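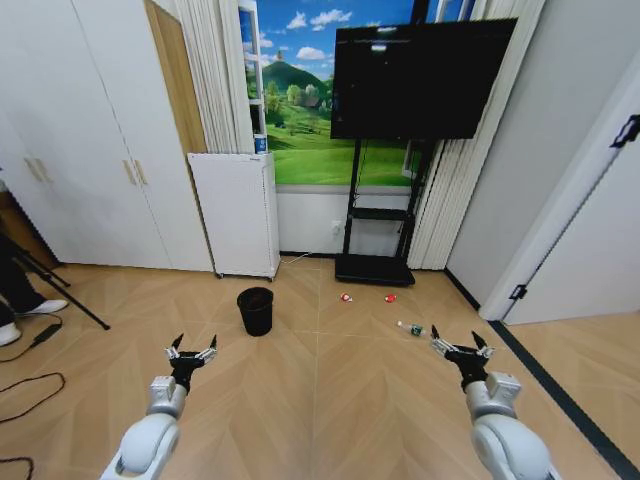 Housekeeping Practice, Unit 5: Floors Before Anything Else

Hi all — a few notes to go with our Prisenari session. I always start with whatever's lying on the floor, and I'd like you to do the same. Bottles go in one pile for recycling (check the cap's on tight), wrappers and other small rubbish go straight in the bin. Bring the bin to the mess, it saves your knees!

Herringbone boards show every crumb, so sweep along the grain where you can, then go around anything on wheels. Stands, heaters and purifiers all get rolled out, swept behind and rolled back. Mind the cables. 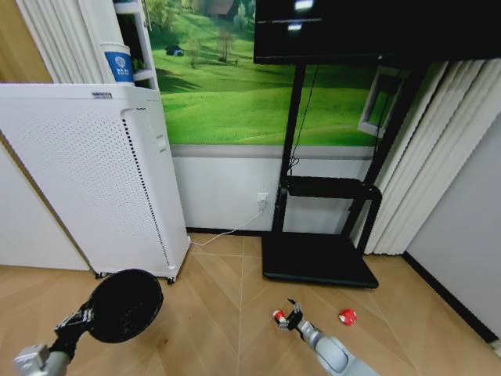
Two small red and white bits, one on the floor and one held just above it in a gripper, between the air purifier and the television stand.

Little things like these love to hide beside castors, so get down low and look. I allow 300 seconds for the pick-up — no vacuum until it's done. Read page 102 of the Corkama workbook before next time, and bring your own gloves.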